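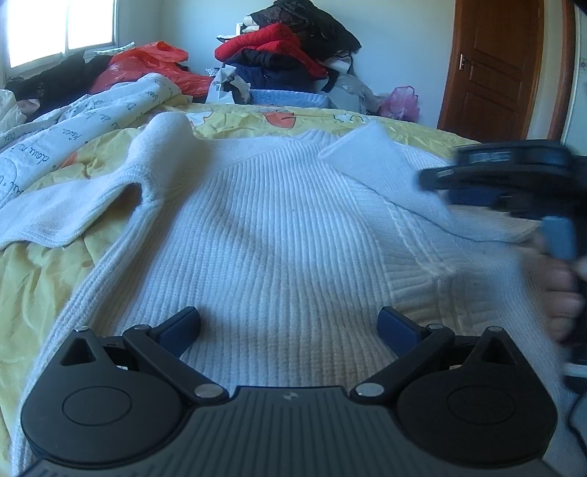 White ribbed knit sweater laid flat on the bed, one sleeve bent back over itself.

Starnico adds knitwear to its folding guide

23/09/2020 – Starnico has added a section on heavy knits to its home storage guide. The new pages cover ribbed sweaters, which the first edition left out. The guide now has 79 pages and an initial print run of 800 copies.

The method was written by Mahnaz Shahbazi. The sweater is spread on a bed and smoothed in the direction of the ribs. Each sleeve is folded back across the body, the sides are brought in, and the lower half is turned up toward the collar. Hangers are not advised for heavy knits, as the weight of the garment pulls the shoulders out of shape. 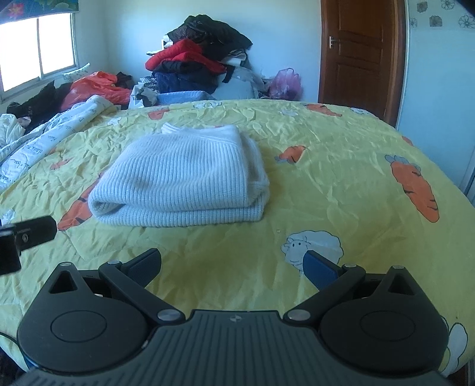

The sweater folded into a thick bundle on a yellow sheet printed with carrots and sheep.

A folded knit should go into a drawer or onto a shelf with no more than two others on top, according to the guide. Creases at the sleeve fold can be reduced by refolding along a different line every few months.

Omid Hashemi, who edits the series, said the cotton shirt section stays as it was. "The knit pages use the same bed and the same order of steps – only the last fold differs," he said.

A section on coats is planned for April.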